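Servir frutos secos en copas de vino, ¿queda bien o es una tontería?

Han-gyeol Sun
Hola a todos! En agosto celebramos una merienda con la gente del trabajo y me toca la parte del picoteo. Tengo unos boles naranjas translúcidos y unas copas transparentes de una caja de Wodo, y se me ha ocurrido poner algo seco y crujiente en las copas y pasarlo luego al bol. Os dejo unas fotos: 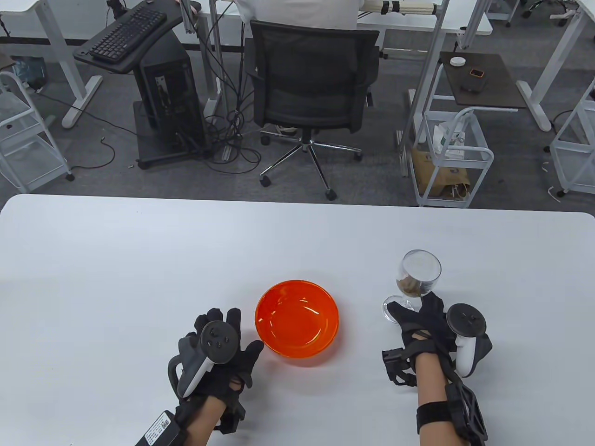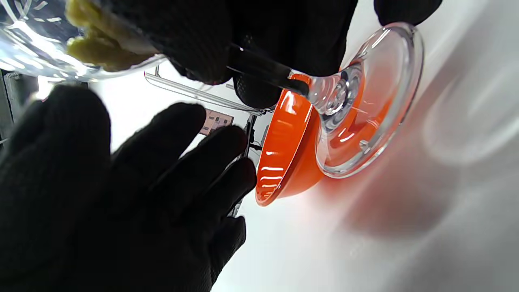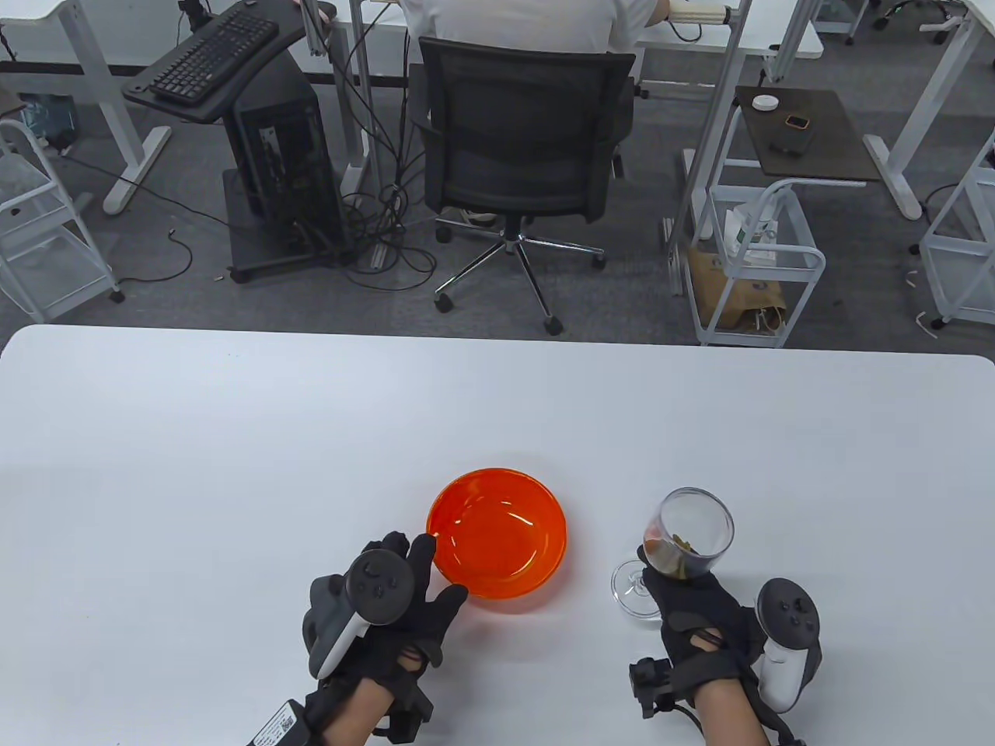 Gijón, 21 de febrero de 2019

Lo que me preocupa es que las copas se vuelquen con tanta mano alrededor. ¿Las lleno más o las dejo con un poquito en el fondo? ¿Y los boles los pongo en medio de la mesa?

Jakubowski
A mí me encanta la idea! Yo lo hice en un cumpleaños con vasos bajos y volaron los cacahuetes (47 personas, imagínate). Con copa de pie largo llenaría un tercio como mucho, y nada de ponerlas en el borde. Los boles sí, al centro, que el naranja sobre mesa blanca alegra un montón. Y pon cucharitas, que la gente mete los dedos y se queda atascada.

Plallik
bol y ya está, las copas para beber

Kindell
Depende de lo que pongas. Si es molido o en trocitos, se pega al fondo y luego cuesta fregarlo, así que las copas bien secas antes de llenarlas. Yo sacaría 3 por mesa y el resto en boles.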